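About Lolleck Evening School

Learn a language slowly, in decent company
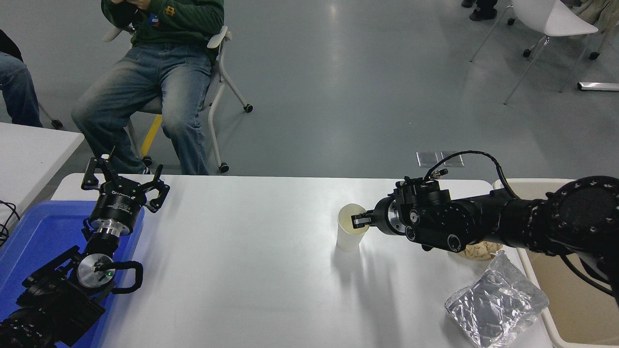

Lolleck began with 7 pupils, one kettle and a French teacher who had been told by three other schools that he talked too much. Mathis Lemaire took this as market research. He rented two rooms above a shoe repair shop in Oltau, put up a card in the bakery window, and waited. The first person through the door wanted her heels done. She stayed for the beginners' class and now reads Maupassant on the bus, so we count her as a success for both floors.

That was 13 years ago. The shoe shop has since moved and we have taken over the downstairs, which still smells a little of glue on warm days. We teach French, Spanish, Italian and German, plus Thai on a small scale with Mrs. Kaewmanee, whose waiting list is longer than some of our courses.

How we teach

We do not promise fluency in a month. We have met people who were promised fluency in a month, and they are usually in our second-term group, ordering imaginary soup with great care. A term with us runs 12 weeks. By the end of the first one you should be able to introduce yourself, complain politely about a hotel room and understand most of the reply.

Classes are kept small enough that the teacher will notice if you haven't done the reading. There is homework. It is short, and adults turn out to be far more inventive than children at explaining where it went. Our favorite excuses are kept in a folder in the office and may be consulted on request.

Grammar gets taught, too. We tried a year without it, at the urging of a book, and everyone spoke very freely and nobody knew when anything had happened. The past tense came back in November.

Who comes here

Nurses, retired surveyors, people with new in-laws, one man who simply dislikes subtitles. The oldest learner we've had started Italian at 81 and corrected the textbook twice - she was right both times. At last count we had 54 people enrolled across all levels, and most of them had sworn off classrooms for life at sixteen.

The Jonitz Room

Our library is named for Herta Jonitz, who left us her dictionaries and a strong opinion about people who write in them. It is open to all current learners from 4 p.m. until the last class ends. You may borrow 2 books at a time. Please use a bookmark.

Visiting us

You can sit in on one class free of charge before signing up. Ring the lower bell; the upper one has never worked. Coffee is in the back room and the good biscuits are gone by seven.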